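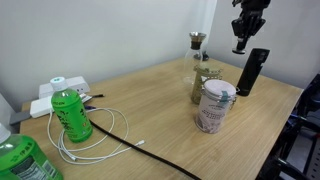
可转债转股条款对种子轮股权结构的影响
——以Dendov兼职匹配平台为对象的核算复现

课程项目报告(创业金融实务)
提交日期:2/6/22

摘要
早期企业常以可转债完成首笔外部融资,待下一轮定价融资时再转为股份。转股数量取决于本金、应计利息、折扣率、估值上限以及“融资前股本”的定义。本项目依据Dendov提供的条款摘要和股东名册,重新计算其种子轮新增股份,并对照公司内部测算表查找差异来源。按合同文本计算,新增股份为441万股;内部测算表记录为446万股。两者相差5万股,差异来自计息截止日的取法,与折扣率和估值上限无关。

1 研究背景

1.1 对象概况
Dendov经营一个面向小型商户与兼职人员的在线匹配平台,收入由商户订阅费和撮合服务费构成。平台由Rogério Damasceno创办,初期资金全部来自创始团队。首笔外部资金为可转债,持有人是个人投资联合体Magalhães;种子轮由Posach领投,Magalhães的债权在同一交割日转为股份。
平台的业务数据不在本报告的讨论范围内。报告只处理股本问题,即一份条款摘要在不同读法下会得到怎样的股东名册。

1.2 问题的提出
在开题阶段的访谈中,Rogério Damasceno提到,公司内部测算表与律师出具的交割文件在转股数量上不一致,交割时以后者为准,但差异未作书面解释。差额在总股本中占比较小,不影响控制权归属,对期权池的剩余额度和后续轮次的每股价格则有传导作用。项目组据此确定两项任务:一是独立复现合同口径的结果,二是定位差异所在的计算步骤。

2 资料与方法

2.1 资料来源
(a)可转债协议条款摘要,不含附件;
(b)种子轮投资意向书与交割后的股东名册;
(c)公司内部测算表,由Basstead股权管理软件导出;
(d)与创始人的访谈记录,时间为上一年10月。
资料(a)与(b)经公司脱敏,投资金额以指数形式给出,股份数量为真实值。因此本报告能够核对股数和比例,不能核对每股的绝对价格。

2.2 计算口径
融资前股本取2000万股,包括创始团队持股和已授予的期权,不包括本轮拟新设的期权池。协议对这一点有明确表述,两份资料在此处一致。
转股价格取下列两项中的较低者:
折扣价=种子轮每股价格×(1-折扣率)
上限价=估值上限÷融资前股本
转股数量=(本金+应计利息)÷转股价格
种子轮新增股份=现金认购股份+转股股份
应计利息按单利计算。协议规定计息至“交割日前一日”,按实际天数计。

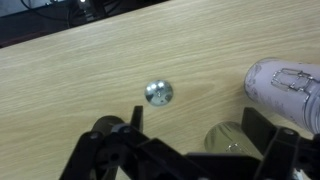

计算在电子表格中完成,每一中间变量单独成列,不使用嵌套公式,便于逐列对照。舍入规则统一为:价格保留四位小数,股数在最后一步向下取整到万股。项目组两名成员各自建表,结果一致后才进入比较环节;首次比较时有一处不符,原因是其中一份表格把折扣率写成了折扣后的比例,改正后重算。

2.3 差异定位方法
采用逐项替换法。以合同口径为基准表,每次只将一个输入替换为内部测算表的取值,其余保持不变,记录新增股份的变化。替换顺序为:融资前股本、折扣率、估值上限、利率、计息截止日、舍入规则。逐项替换不能排除两个变量相互抵消的情形,故在单项测试之后补做了两两组合测试。

3 结果

3.1 合同口径
上限价低于折扣价,转股按上限价执行。现金认购与转股合计新增441万股,融资后总股本为2441万股。原有股东合计比例由100%降至81.93%,新增股东合计占18.07%。该结果与交割后的股东名册相符。

3.2 内部测算口径
内部测算表记录新增股份446万股,融资后总股本为2446万股。原有股东合计占81.77%,新增股东合计占18.23%。与合同口径相比,原有股东比例低0.16个百分点。
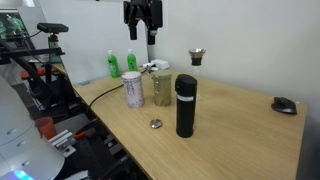 图1 木桌上的黑色保温杯与两只罐子

3.3 差异来源
单项替换的结果如下。
融资前股本:取值相同,无变化。
折扣率:取值相同,无变化。由于转股按上限价执行,折扣率在合理范围内变动也不会改变结果。
估值上限:取值相同,无变化。
利率:取值相同,无变化。
计息截止日:内部测算表取协议约定的到期日,晚于实际交割日。替换后新增股份增至446万股,与内部测算表吻合。
舍入规则:内部测算表采用四舍五入,替换后在万股精度上无变化。
两两组合测试未发现相互抵消的变量。全部差额可由计息截止日解释。
查阅Basstead的导出文件后可见,该软件在未填写交割日时以到期日作为默认值。内部测算表编制于意向书签署之前,当时交割日尚未确定,该字段为空。交割日确定后,现金认购部分作了更新,债权部分没有重新计算。

4 讨论

4.1 条款的相对重要性
在Dendov的案例中,估值上限是起约束作用的条款,折扣率没有实际效力。只有当种子轮每股价格下降到使折扣价低于上限价时,折扣率才进入计算。商谈可转债时,双方用于讨论折扣率的时间往往多于估值上限,从本案例看,这种分配与条款的实际影响不匹配。单一案例不足以推及其他企业。
利息对股数的影响通常被视为次要。当转股按上限价执行时,分母固定,多计的利息按比例转化为多出的股份,由全体原有股东分担。计息期越长,截止日取法不同造成的偏差未必越大,偏差取决于两个日期之间的间隔。

4.2 对期权池的影响
意向书要求在交割后设立新的期权池,额度按融资后总股本的固定比例确定。若以内部测算表的总股本为基数,期权池会相应偏大,偏差虽小,但会计入下一轮的融资前股本。Posach在意向书中约定以交割文件为准,该偏差因此没有进入正式的股东名册。公司用于员工沟通的期权说明仍引用了旧表,建议更正。

4.3 局限
第一,协议附件未提供,若附件中存在对“融资前股本”的补充定义,合同口径的结果需要重算。第二,金额经指数化处理,项目组无法独立验证估值上限的绝对水平。第三,访谈对象只有创始人一方,没有取得Magalhães对计息条款的理解。第四,报告没有考虑税务处理,也没有考虑优先清算权对经济利益分配的影响,文中的比例仅指登记股份比例。 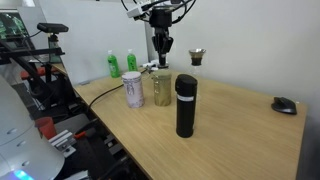

5 建议

5.1 对公司
在股权管理软件中将交割日设为必填字段,未填写时不输出转股数量。每次变更意向书条款后,对现金部分和债权部分同时重算,并在导出文件中注明计息截止日。员工期权说明改以2441万股为基数。

5.2 对后续课程项目
复现工作中耗时最长的是统一术语。“投前”“融资前”“完全稀释”三个词在不同文件中所指不同,建议后续小组在建表之前先编制术语对照表,并请资料提供方确认。逐项替换法适用于变量较少的模型;若涉及多笔可转债且上限各不相同,应改用脚本批量计算。

附录A 变量表
N0:融资前股本,2000万股
N1:种子轮新增股份(合同口径),441万股
N1':种子轮新增股份(内部测算口径),446万股
ΔN:N1'-N1,5万股
Pc:上限价,指数化
Pd:折扣价,指数化
T:计息截止日,合同口径为交割日前一日,内部测算口径为到期日

附录B 分工
建表与复核由两名成员分别完成;访谈提纲、记录整理和术语核对由第三名成员完成;报告正文由全组共同修改。电子表格及替换测试记录已随报告一并提交,脱敏资料按约定在成绩公布后删除。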